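Old motel directories, road maps and travel brochures turn up in boxes at estate sales, and most of them have been stored badly. The notes below cover cleaning and keeping them with things you already have in the kitchen or workshop. They apply to ordinary collectible paper. If you have something rare, take it to a paper conservator and leave it alone until then.

## Before you start

Wash and dry your hands. Skip the hand cream. Cotton gloves get recommended a lot, but they catch on torn edges and make it hard to feel how brittle a page is.

Work on a clean, dry table with no food or drink on it. Put down a sheet of plain white paper and change it when it gets dirty. Newspaper leaves ink on everything.

Open a folded map slowly, one panel at a time. If a fold cracks when you start to open it, stop and let the map sit flat in a room with normal humidity for a day or two before trying again.

## Getting rid of surface dirt

1. Brush first. A soft, wide paintbrush that has never been used for paint is fine. Brush from the center toward the edges, and hold the paper flat with your other hand.
2. Test an eraser on a back corner. White vinyl erasers are safe on most uncoated paper. Pink ones are gritty and leave color behind.
3. Rub in one direction with light pressure. Stay away from pencil notes if you want to keep them. I always do -- a mileage total penciled next to a motel listing is worth more to me than a clean margin.
4. Brush off the crumbs before you close the booklet.

Glossy brochure covers can be wiped with a dry microfiber cloth. Don't use water, window cleaner or baby wipes. Old coated paper sticks to itself when it gets damp, and the pages can't be pulled apart afterward without losing the printing.

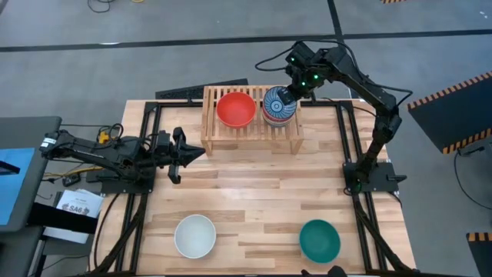

## Musty smell

Most of my collection came from basements, so this is the problem I deal with most often. You need a large plastic tote with a lid, a smaller open box that fits inside it, and baking soda.

Pour about 2 cups of baking soda into the bottom of the tote. Set the small box in the middle and stand the booklets in it, fanned open a little. Close the lid. Check after 5 days, and give it another 5 if the smell is still strong. The powder should never touch the paper.

Clay cat litter without perfume works the same way and costs less if you're doing a whole box. Dryer sheets only cover the smell, and they leave a residue.

If you see fuzzy growth, take the item outside in a sealed bag and keep it away from the rest. Dry mold can sometimes be brushed off outdoors with a mask on. I have thrown out a few guidebooks and don't regret it.

## Rusty staples

Motel directories were nearly always stapled through the spine. Slide a strip of thin plastic under the staple legs on the inside, then lift each leg with a dull butter knife. Push the staple out from the inside with your thumbnail. Don't use a staple remover, which tears the fold.

Brush away the loose rust. Sew the pages back through the same holes with plain cotton thread, and tie the knot on the inside.

## Tears and tape

Leave old tape where it is unless it comes away by itself. Don't add new tape. A torn map can go in a clear polyester sleeve, which holds the pieces in place well enough to read it.

## Flattening curled maps

Put the map between two sheets of blotting paper, then lay a board on top. Add a couple of heavy books and leave it until the following week. I start mine on Thursday night and don't look until the next one. Never iron a map, even on low.

## Storage

- Keep paper in a closet on an inside wall. Attics get too hot and basements too damp.
- Buy sleeves marked polyester or polypropylene. Soft vinyl pages go sticky.
- Store booklets upright, snug but not squeezed. Lay anything floppy flat.
- Label the sleeve and leave the booklet unmarked. I write the chain, the year and the season -- summer and winter editions often had different rates.
- Take out paper clips and rubber bands before anything goes in the box.

For reading on the road, scan the pages you need and leave the original at home. A glove compartment in July will do more damage than decades in a drawer.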